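Asum Tabletop Sorting Set

README, version 2
Last updated 2019-08-16

Summary

Asum is a collection of short recordings of small household items being put away on and around a wooden table. The items are containers, boxes, lids, paper goods and the odds and ends that collect on a work table during the week. Each recording covers one tidying task, from a table with things left out on it to a table with those things put where the task sheet says they go.

The set holds 1220 recordings. Of these, 1000 are in the main part and the rest are in the part called "extra", which has tasks that were stopped early or done in a different order than the sheet asked for. The extra part is kept because people have found the odd orders useful. Do not mix it into the main part without checking the notes column first.

Where it was recorded

All recordings come from two rooms at the Plaltcombe site. Room 1 has the long table near the window. Room 2 has a smaller table and a shelf at sitting height. The rooms are ordinary work rooms and other people use them, so the background changes from week to week. Chairs move, the blinds go up and down, and things that are not part of the task are sometimes left on the table. We did not clear them away.

The tables

The tabletops are light-colored wood with a fine grain. There is no cloth or mat on them. The grain direction depends on which side of the table the person was standing on, and it is a quick way to tell left-side recordings from right-side ones if the side field is blank. In February the tables were turned to make room for a cabinet, so this check only works on recordings made after that. 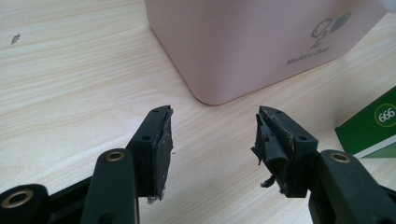
Tabletop with pink container and green box at the back.

The items

Items are listed in items.csv, one per line, with a short name, a main color and a size class (small, medium, large). Names are kept simple. A box is called a box whether it has a lid or not, and the lid has its own line if it comes off. Colors are the ones the person filling in the list would say out loud, so "pink" covers pale pink as well as stronger shades. Where two items have the same name and color, the second one has a 2 after it.

The larger containers were mostly used as places to put things into. They start at the back of the table in many tasks and stay there. Boxes were used both ways, as things to move and as places to put other things. The role column in tasks.csv tells you which one applies.

Breakable items were left out. So were food, liquids and anything with a person's name on it.

The tasks

There are 20 tasks. They are written as one or two plain sentences, the way they were read out in the room. Some of them:

Put the small items in the large container.
Move the boxes to the left side and line them up.
Clear the middle of the table.
Match each lid to its box and close it.
Stack the boxes, largest at the bottom.

"Clear the middle" is the loosest of these. The sheet does not say where the middle ends, and people read it differently. If you need a strict end state, leave that task out.

Files

recordings/ holds one folder per recording, named by number.
items.csv is the item list.
tasks.csv has the task text and the role of each item.
notes.csv has free-text notes, mostly about mix-ups and interruptions.

Known problems

Some notes call the Room 2 table "the desk". It is the same table.

The size classes were given by eye. A few medium items are larger than the smallest large ones.

Light in Room 1 changes a lot in the afternoon, and pale items can look white. Use the color in items.csv, not the one you see on the screen.

The lids for two boxes were swapped early on and the mistake was carried through to the end. Both are marked in notes.csv.

Use and credit

The item list and task sheet were put together by Cordeiro. File checks and packaging were done by Jesov. You may use the set for teaching and research. Please give the name Asum and the version number in anything you publish, and keep this file with any copy you pass on.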